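Raddale two-arm bench: tube rack set

README, revised 12/11/24
Maintained by Ebise Tufa and Patricio Montoya

Contents

Teleoperated recordings from the two-arm bench in the Raddale shared workshop. The task is test tube handling at a perforated rack. The set holds more than 4000 episodes in 7 folders, one folder per operator and session block. Recording began in May.

Hardware

Two arms face the back wall, one at each side of the bench, each with a black gripper. Controller boxes and the Nundano power supply are mounted under the bench. The bench top is black. Do not cover it with a mat, as the segmentation script uses a fixed threshold against the black surface.

The overview camera is fixed and covers the back of the bench, the wall and the front work area. Check its aim against the reference view before recording. 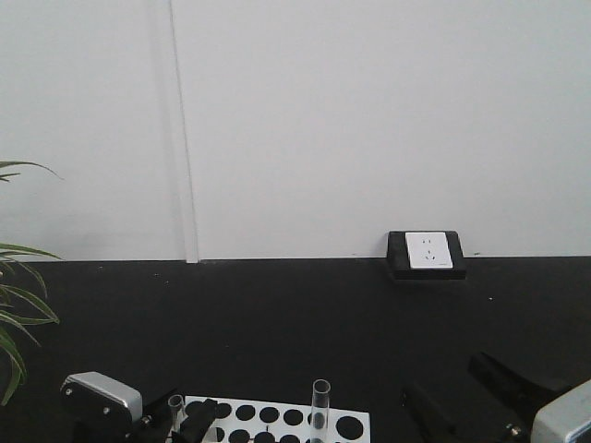 Overview camera, reference view. Rack at bottom center, left gripper at the shorter tube.

The lower rows of the rack are not fully covered by this camera. Use the wrist streams for anything that depends on insertion depth. Clear tubes show weak edges against the black top, and the depth stream drops out on them. We left the dropouts unfilled.

Folder layout

episodes/ one subfolder per episode, video plus joint log
calib/ camera and arm calibration, per session block
notes/ operator notes, plain text
tools/ segmentation and trimming scripts

Joint logs are CSV with a header row. Angles are in radians. Gripper opening is normalized, 0 closed and 1 open. Left arm columns come first.

Known problems

Folder 2 was recorded with a loose wrist camera bracket on the right arm. Calibration for that folder is approximate.

In folder 5 the joint log starts late relative to video. Run tools/shift_log.py before pairing them.

The plant at the left side triggers the motion detector when the shop fan is on. Mask the left edge before using automatic trimming.

Credits

Gripper mounts by Soledad Echevarría. Trimming scripts by Begoñe Vallejo. Send corrections to Ebise with the folder and episode number.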